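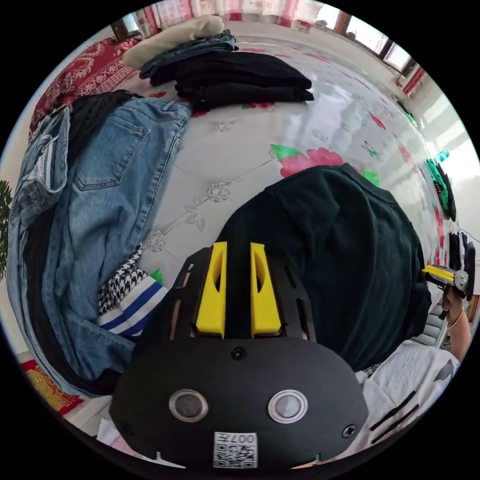 Open Day at the Predon Quilt Mill

Search this site Enter keyword Go

November
By Larasati Sitompul

I'd been meaning to get out to the Predon mill in Vornau for ages, and wow, what a morning! The tour runs 90 minutes (mine went longer – too many questions from me) and starts in the cutting room, where it's so loud you mostly just nod. Big florals are what they're known for, peonies especially, and I have a real weakness for a peony on a bed. Groups are up to 8 people, so book early. The seconds shop is by the back gate. I paid $39 for a double with one crooked seam and carried it home on the bus.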